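From: Keerthana Amin
To: Flaltska bar and kitchen list
Date: November 25, 2018
Subject: Re: [flaltska] Inverted bottle dispensers, drips and short pours

Joni Jääskeläinen wrote:

> We have two of the single-bottle stands at Bidevville, the kind where the
> bottle goes in upside down over a drip tray. One is fine. The other gives
> a short measure on maybe every third pour and then leaves a drop hanging
> on the spout that falls after the cup is taken away. I have cleaned it
> twice with hot water. Is the seal finished, or am I loading the bottle
> wrong? Also, does anyone still have the sheet that Corinne used to
> send around?
>
> Joni

Joni,

I don't have Corinne's sheet. Revathi may, she kept most of the Sandu paperwork. The following is from my own notes.

A short measure and a late drop usually have the same cause, which is air getting in at the wrong place. The chamber fills by gravity while air goes up into the bottle to replace the liquid. If the neck is not square in the collar, air leaks past one side of the seal and the chamber fills unevenly. Hot water will not fix that. It will also harden a cheap seal over time, so I would stop at lukewarm.

Check in this order:

1. Take the bottle out and look at the seal. A flat spot or a shiny ring on one side means it has been seated at an angle. Replace it.
2. Run a finger around the inside of the collar. Dried syrup there feels like fine grit. Soak for 5 minutes, brush, rinse, dry completely.
3. Turn the spring over with a small screwdriver. If it sticks at the bottom of its travel, the valve closes late and you get your hanging drop.
4. Reload with a full bottle and pour 8 measures of water into a graduated cylinder. The first one does not count. The rest should agree with each other to within 2 ml.

Loading is where most of the trouble starts. Hold the bottle by the body and lower it straight down until the neck bottoms out in the collar, then let the stand take the weight before you let go. Do not twist it in. Twisting rolls the lip of the seal and you are back at step 1.

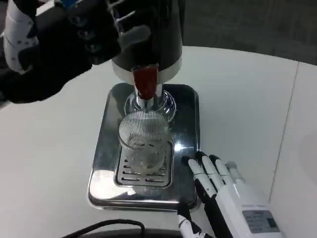 Neck alignment can be judged by eye if you get down to the level of the tray. The bottle, neck and spout should read as one vertical line, with the cup directly under the spout. A colored neck helps. The clear red one over the chrome collar is easy to sight along, and a lean of even a few degrees would show up against the metal. With a black bottle you get no help from the liquid level, so the neck is all you have to go by.

On the tray: lift out the slotted grate every night if yours is removable. Ours at Gedside was left in for most of March and the residue underneath had set like varnish. Warm water and a nylon brush – no steel wool, it scratches the finish and the scratches hold sugar.

If the seal does need replacing, measure the old one before ordering. Līga bought a bag of them under part 341 and they were slightly too thick for the older collars. She still has almost the whole bag if yours turns out to be the newer type.

Please post the cylinder readings when you have them.

Keerthana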